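Slide 1. Who watches the public station?

Morning, everybody. I was on the listener board at Kolcombe Public Radio for 13 years, so yes, I have opinions (you've been warned). Grab a coffee if you haven't, I'll ramble for a minute while people sit down.

Slide 2. How we got here

Quick version of the Tiltby mess. In January the station's governors voted to move the evening news hour to make room for a sponsored talk show. The sponsor was Clovura. The vote wasn't on the agenda! Minutes went up 11 weeks late. PAUSE, let that one land.

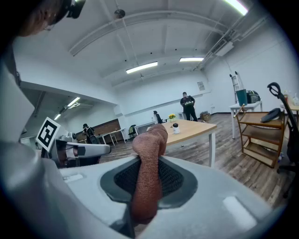
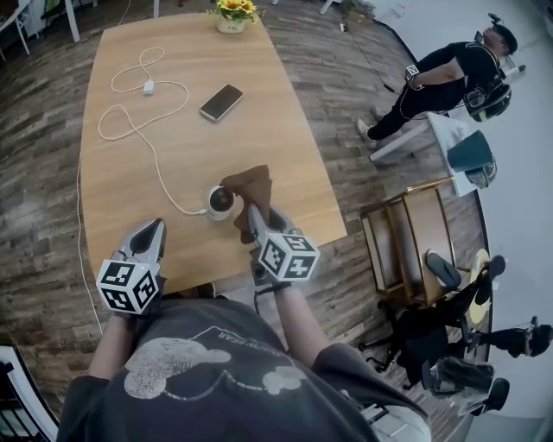
A reddish-brown cloth in the first, and in the second a table with yellow flowers at the far end.

Slide 4. What listeners did

They wrote letters. 1,053 of them, and I read every one, including the guy who only wanted the jazz back. Some 5-page ones too. The station replied to 300. Say the number slowly.

Then the open meeting on 8th April. The hall was booked for 700 and people were standing along the walls. I still get goosebumps, sorry.

Slide 5. The Le Goff report

Don't read the whole slide out! Just hit two things: governors who take sponsor money have to say so before a vote, and the news desk picks its own guests. I'd have gone further on the second one. If someone asks about the editor's contract, I can't talk about it, move on.

Slide 6. What I'd like you to try

Go to one board meeting this year. Ask for the minutes. If they say the minutes aren't ready, ask for the date when they will be, and write it down in front of them (it works wonders).

Questions, then lunch. Sign-up sheet is by the door.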